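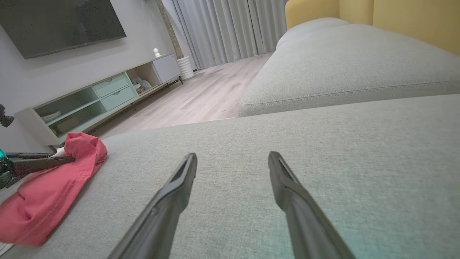
Garnska, the home rental service, will stop using the word "decluttered" in its listings this May. The company manages furnished apartments in Kerr and Dodness, and it has read a great many ads promising calm, empty rooms. It does not believe most of them. A light gray sofa with a mustard-yellow padded backrest behind it is still a sofa, and sooner or later a crumpled red cloth ends up on the seat cushion. Garnska would like its listings to admit as much.

Under the new policy, living rooms will be shown as they are found during a regular visit. Staff will not bring in throws, bowls of lemons or borrowed art. Tenants get 20 minutes' notice at the door and may tidy or not, as they please.

Garnska tried the usual approach first. Last year it paid the staging firm Dustudis to prepare 13 apartments. The rooms looked fine for an afternoon. Only two rented faster than the company's other units, and Garnska is not convinced that staging had anything to do with either one. Several applicants asked where the laundry was supposed to go, a question the staged rooms did not answer.

The company makes no claim that plainer listings will fill apartments sooner. It will compare results after eight months and publish them, including any that make the policy look like a mistake. Rents and lease terms are not affected.

Current tenants can opt out of having their living room shown by leaving a note at either rental office before the visit.

Press contact: Garnska rental office, Kerr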